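Why Do Faraway Things Look Small?

Stand on a long, straight road and look way down it. The two sides seem to lean in and touch! You know they don't, or cars would get squished. So what is going on?

It all starts with your eyes. Light bounces off everything around you, and some of it goes into the little black hole in the middle of your eye, called the pupil. When a tree is close, light from its top and light from its roots come in at very different slants, so the tree fills up a big piece of your view. Walk 100 steps back and those slants get closer together. Same tree, smaller piece of your view!

Now think about that road again. It is just as wide far away as it is by your toes, but the far part takes up less and less room in your view, until the two sides seem to meet in one tiny dot. Artists call that dot the vanishing point (what a great name!). The line where the ground seems to stop is the horizon. Floor tiles and checkerboards do the same trick. The squares near you look big, and the ones near the horizon look squashed flat.
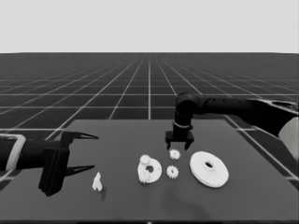 Edby wrote to ask whether the moon follows the same rule, and it sure does! The moon is more than 2000 miles across, but it is so far from us that you can hide the whole thing behind your thumb. Try it tonight, with one eye shut.

You can draw this too. Grab a ruler, a pencil and a big sheet of paper.

Draw a line straight across the page, a little above the middle. Put a dot on it. From the bottom of the page, draw lines that all run to the dot, spread out like a fan. Next, draw lines going across, far apart at the bottom and closer and closer together as you go up. Stop just before you reach the dot.

Now you have a floor that goes on for miles! Add a row of trees down one side, and make each one shorter than the one before it. If your trees look like they are all in a clump, spread the first two farther apart and try again.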